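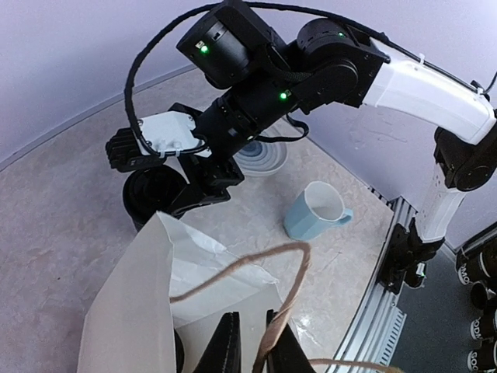
Tourism and Lodging Management
Unit 4: Short-term rentals and the listing page

Read chapter 5 of the course reader before class. Bring your notes from the Pilora exercise.

1. Types of supply

A rental platform does not own rooms. It collects listings from owners and managers and earns a fee on each stay. Three kinds of hosts matter for this unit: the owner who rents out a spare room, the owner of a second home, and the manager who handles many units for other people. They set prices differently. A second-home owner often blocks the best weeks in summer for family use, and a manager almost never does.

2. Reading a price

The nightly rate is only part of what a guest pays. Add the cleaning fee, the service fee and local tax. The cleaning fee is charged once per stay, so it weighs heavily on short bookings.

Worked case: a cottage in Prusel is rented for five nights at a total of 500 before tax, with the cleaning fee included. If the cleaning fee is 50, the nightly rate is 90. Book the same cottage for two nights and the total is 230, or 115 per night. Guests compare the second number, even when the site shows the first.

3. Occupancy

Occupancy = nights sold / nights available.

Nights the owner has blocked do not count as available. Students lose points on this every year. If a unit in Grustik is open for 16 nights in January and sells 12 of them, occupancy is 75 percent. The other 15 days of the month are left out.

4. Minimum stays

A minimum stay cuts down on cleaning and key handovers but leaves gaps between bookings. In the Fodor case, the manager asked for seven nights all year. Summer was full. In spring the calendar had many gaps of three or four nights that could not be sold -- the demand was there, but the rule kept it out. Be ready to say what you would change and in which months.

5. Location in the listing text

"Near" has no fixed meaning. Some hosts use it for a short walk and others for a drive of roughly 10 miles. Good listings give a distance and say how it is traveled. See Wiebke Fröhlich's handout on guest complaints, section 2, for how this shows up in reviews.

Terms to know: average daily rate, blocked night, lead time, gap night, shoulder season

For Monday

Pick one listing in a town you know. Work out the full price per night for two nights and for seven nights. Write one page on who the listing is aimed at. Print it; no e-mail submissions.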